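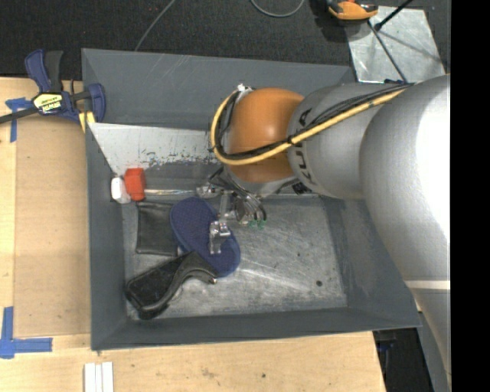
Feb 27, 2023: bin picking, grasp ranking with and without wrist-cable penalty

Setup
Gray metal bin on the wood table, corner held with the bar clamp. Blue tape marks on the tabletop left where they were; do not lift them, the bin pose in the config refers to them. Fixed camera only, no wrist view. Objects for this block are the mixed soft/flat set: black pouch, dark blue sole-shaped piece, black curved piece with the padded end. They go in on the left half, touching or overlapping. The right half of the floor is left bare so that a pushed object has somewhere to go.

Question
Ranker trained in December (Radness, 3196 labeled attempts) scores candidates on depth and local normals only. Ingvild's point from last review: it picks wrist angles that are fine for the fingers and bad for the cable loop. Lambert is the same network plus a penalty on wrist rotation away from the rest angle. Does the penalty cost us grasps on flat objects, where there are few good approaches to begin with?

Method
100 attempts per ranker, same seed list for object order. Objects reset by hand after every attempt. Success = lifted clear of the far wall and held for 8 s. Anything stopped by the force limit is a failure, no retries. Scored from the recording afterward, by me, ranker name hidden in the log.

Result
Radness 71, Lambert 68. Three grasps out of 100 is inside what we see between repeat runs of one ranker, so I am not calling it a loss. Force-limit stops went from 11 to 4.

By object, both rankers together: curved piece best, almost always taken at the narrow arched end. Sole piece in the middle; it does better tilted against something than lying flat. Pouch worst. Its border gives a depth edge that both rankers like, and the finger then slides over the surface without getting under it.

Notes
- Bare metal floor is worn and reflective. Depth drops out along the bright streaks and the filler invents a ridge there. 9 attempts went to a ridge with no object under it, split nearly evenly. Try masking the floor plane before ranking.
- Attempt 388 in the running log has the wrong object order. Repeated under the next number, original excluded.
- Penalty weight was set by eye. Needs a sweep before any of this goes in the Fliltov report.
- Lorraine Furnival asked for per-attempt wrist angles. Exported to the Bedel share, degrees, rest angle = 0.

Next
Floor mask first, then the pouch alone, 50 attempts per ranker. Same tape marks.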